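Endale Tidal Array: Grid Connection and Export Cable FAQ

Last updated Feb 8, 2019

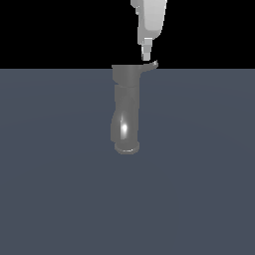 The questions below were received during the first round of local information sessions on the Endale tidal stream project. Answers apply to the grid connection and export cable only. Turbine siting and fisheries access are covered in separate documents.

What is being connected?

The Endale array will consist of tidal stream turbines on the seabed, linked by inter-array cables to a single offshore junction. Two export cables run from the junction to a landfall at Mundon, where they join the onshore section and continue to a new substation.

Who is responsible for each part?

Vernari is the project developer and owns the array, the junction and the export cables up to the substation fence. Pindix is the cable contractor and is responsible for route survey, cable supply, installation and burial. Equipment on the grid side of the substation belongs to the network operator.

How long is the cable route?

The offshore section measures 3523 meters from the junction to the transition pit at Mundon. The onshore section adds 2000 meters, all of it underground. There are no overhead lines in the current design.

Why two export cables instead of one?

Each cable is rated to carry the full output of the first phase. If one is out of service for repair, the array can keep exporting on the other. The second phase would use both cables at once and would lose that spare capacity.

What voltage will be used?

The export voltage has not been fixed. Three options are under study. The choice depends on the final turbine rating, which Vernari expects to confirm after the April design review. The cable route and trench width are the same under all three.

How will the cables be protected on the seabed?

Where sediment allows, the cables will be buried. Over exposed rock, which makes up most of the outer route, they will be held down with rock bags or fitted with cast-iron shells. The outer section sees strong currents, and an unprotected cable there would move and wear against the rock.

Can burial depth change after installation?

Yes. Sand waves cross part of the inner route and can leave a cable exposed. A post-installation survey will set the baseline. Repeat surveys are planned after the first winter and at set intervals after that. Exposed lengths will be reburied or covered.

Will the beach at Mundon be closed?

The landfall will be made by horizontal drilling from a compound behind the beach, so no open trench is planned across the sand. A small area at the drill exit point will be marked off while the cables are pulled in. The footpath behind the compound will be diverted.

What will be visible once work is complete?

The transition pit will be buried, with access covers at ground level. The substation will be fenced, with equipment inside a single-story building. Marker posts will be placed where the onshore cable crosses field boundaries.

Can fishing boats anchor or set gear over the cables?

Static gear may be set at the skipper's own risk outside the marked protection zone. Anchoring and bottom trawling over the cable route are advised against. Route coordinates will be issued to local harbors and sent for charting once the as-laid survey has been accepted.

Do the cables produce electric or magnetic fields?

The electric field is contained by the cable's metal screen. A magnetic field is present close to the cable and drops quickly with distance. Calculated levels for each voltage option are given in the environmental report, in the appendix on cable effects.

Is the grid connection date confirmed?

No. A connection offer has been accepted, but the date depends on upgrade work by the network operator. Vernari may export at reduced output before that work is finished, subject to agreement.

What happens to the cables at end of life?

The lease requires a decommissioning plan before construction starts. The current draft provides for removal of all surface-laid cable and protection. Buried sections may be left in place if the regulator agrees that lifting them would cause more disturbance.

How can I comment on the route?

Comment forms are available at the Mundon information point and on the project documents page. State the section of the route your comment refers to, using the letter codes on the route map. Comments on the turbines should be sent on the array form, which is processed separately.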